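Session 2: Estimation Jars, or How to Get a Number Out of a Six-Year-Old
Early Elementary Methods, handout to keep

Reading for this session: the Entili chapter on benchmarks. Skip the part about laminating.

Last time we did counting on. Today is estimation, which children think means guessing and which many adults think means being wrong politely. We want a third meaning. An estimate is a number you can give a reason for, even if the reason is "my fist is this big."

The routine
Fill a clear jar. Show a second, identical jar holding ten of the same thing. Ask for a number that is too low, then one that is too high, then one in between. Write all of them down, including 900. There is always a 900. Do not make the face.

Why too low and too high come first: a child who is afraid of being wrong will happily be wrong on purpose. By the time you ask for the real estimate, everyone has spoken and the range is on the board.
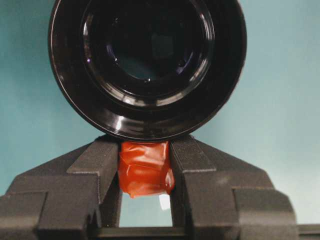

One reader of last year's handout wrote in from Jerkum to object that her first graders simply copied whoever answered first, so that the whole board said 489 by the end of the morning. She now has them write on a sticky note before anyone talks. We have adopted this. It costs a lot of sticky notes.

On the reveal
Count in groups of ten, out loud, with the children doing the grouping. Resist the urge to crown a winner -- if you hand out a prize for closest, you have invented a lottery, and by November they will be playing it like one. Ask instead who wants to change their estimate halfway through the count. Revising is the skill.

Materials
The Jelora bears are fine. Dried beans are cheaper and get everywhere. The Terkelier kit comes with 1,514 pieces, a figure you will come to doubt after one week in a classroom.

For next session
Try the routine with one small group. Bring the full list of their estimates and one reason, copied down in the child's own words, spelling and all.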